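Recogida de demostraciones con pinza de mano

La recogida de demostraciones con pinza de mano es un método para reunir ejemplos con los que se entrena un sistema de aprendizaje en robótica. Una persona sostiene una pinza provista de cámara y realiza la tarea con ella; el sistema aprende después a partir de las imágenes y de la trayectoria de la mano. No es necesario tener un brazo robótico en el lugar de la grabación.

Método

En el proyecto Venarstead, cada tarea se divide en episodios cortos. El episodio empieza con los dedos abiertos y termina cuando el objeto queda en el sitio indicado. La apertura de los dedos se registra junto con el vídeo. La colección Emik, publicada en agosto dentro del mismo proyecto, contiene 2,773 episodios, de los cuales 230 están dedicados a recipientes transparentes. Estos objetos se consideran difíciles, porque la cámara recibe de ellos sobre todo bordes finos y reflejos, y el fondo se ve a través de las paredes.
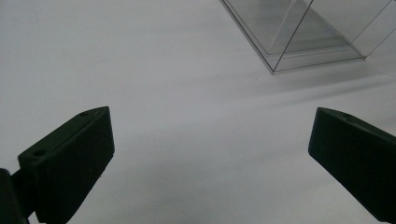

Según Torben Strobel, los episodios fallidos no deberían borrarse, como se hace en muchas colecciones, pues un sistema que solamente ha visto aciertos no sabe qué hacer cuando el agarre sale mal. Strobel propone guardarlos con una etiqueta propia y dejar la decisión a quien entrena el modelo.

Calidad de los datos

La cantidad de episodios no es el único criterio. En la guía de Oltmanns se recomienda cambiar la posición del objeto después de cada episodio, y también la iluminación cada 50 episodios. La guía de Grivetti pide además que participen varias personas, ya que cada una mueve la mano con una velocidad distinta.

Limitaciones

La mano humana alcanza posturas que un brazo robótico no siempre puede repetir. Por esta causa, una parte de las trayectorias se descarta antes del entrenamiento. Tampoco se registra bien la fuerza, salvo que los dedos lleven sensores.

Véase también: aprendizaje por imitación, teleoperación, calibración de cámaras.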